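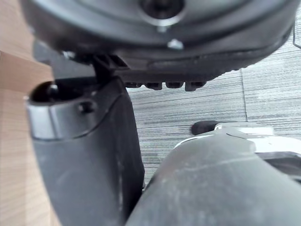
porchlight_dan
Has anybody else in Porkville given up on the Furtado hardware store since it turned into a Futero? I went in Tuesday for one bolt. The old place had drawers, and a man who knew the drawers. The new place has a wall of sealed packs, so I now own 30 bolts and need one. All I wanted was something like the little silver one up top, a plain bolt head on a dark grey surface, minding its own business. The kid at the register suggested I "grow into" the other 29.

mrs_quill
The man who knew the drawers also closed for lunch from 11 to 2 and once sold me a left-hand thread out of spite. I don't miss him.

porchlight_dan
He closed at noon. Let's keep it civil.

SimoneMoura
I drive to Ivness now. The hardware store there still sells loose stuff by weight, and they'll cut a key while you wait instead of pointing at a machine. It's 27 miles each way, so my savings on bolts are purely spiritual.

gutterball
27 miles for a bolt. I'd like to see the gas receipts.

SimoneMoura
I also get a sandwich.

gutterball
OK, that changes the math. What kind?

tworakes
I'll stick up for Futero. They're open until nine, the parking lot has lines painted on it, and I returned a faucet in November with no box and half the parts. Try that at the old Furtado. He had a handwritten sign about returns and the sign was mostly underlining.

mrs_quill
I remember the sign. It had my last name on it for a while.

porchlight_dan
My complaint is narrow. I don't care about the hours. I want to buy one of a thing. My basement already has coffee cans full of the other ones, going back to my father, who also only needed one.

oldcoyote
Bring a can to the library swap shelf. I left a jar of wood screws there and it was gone by the afternoon. Somebody took the jar and left the screws, but still.

tworakes
Dan, what size do you need? I probably have it.

porchlight_dan
Quarter inch, coarse thread, an inch long. I have it too now - 29 of them. I needed the washer.

gutterball
They sell those in packs.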